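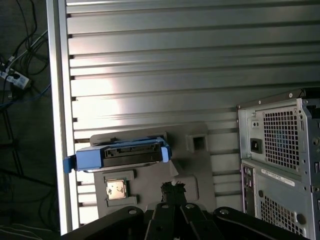
Inese Lepik told me to forget about the arm for a minute and ask how people's wrists were doing. Two years ago, she said, half the bench crew went home with an ice pack, and the old computers just kept coming in on pallets. So that was my welcome to the Binditari open day, before I'd even found the coffee!

I'd signed up back in November, when the Nerkton newsletter ran a little notice for it, and I'm so glad I did. Binditari takes in used office PCs, pulls out what can be used again (drives, processors, memory) and sends the rest on for scrap. They did 2825 machines last year. I fix computers in my garage on weekends, maybe one a month, so you can imagine my face.

The work is all plain stuff if you've ever had a case open on your kitchen table. Drive out in its caddy, processor out of the socket, each one set down in its spot on a tray. What's hard is doing it all day long, bent over, reaching past cables and sheet metal. I have a scar on my thumb from a drive cage and I've only done a handful of these.
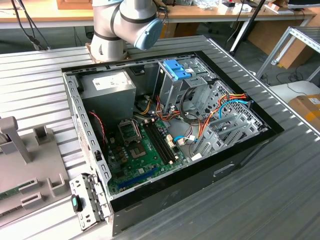

Did anyone lose their job over it? The bench crew is the same size as before, but two people moved over to testing and one retired and was replaced by a programmer.

I liked that I got numbers and names for that when I pushed a bit, though I'll say the mood is more mixed than the brochure. One guy on the Tănase line (they name their lines, I never found out why) told me he misses the rhythm of doing a whole machine himself. Now he opens cases, clears anything odd, and steps in when something is stuck. He called it babysitting, and then he laughed and said his back disagrees with him. A woman on testing told me she'd never go back – she got a training course and a raise out of it, and she gets to sit down.

The other change is the talking. It used to be everybody at their own bench with headphones on. Now there's a short meeting at the start of each shift where they go over what jammed and which models are giving trouble, and the bench people get to say how a part should be grabbed. I thought that was pretty great, honestly the best bit of the whole tour.

Lunch was soup and very good rye bread. I bought a refurbished Prudine keyboard in the shop on my way out, which I did not need, and I love it.

Posted 2018-04-30
391 shares | 2 comments
Contact | Back to top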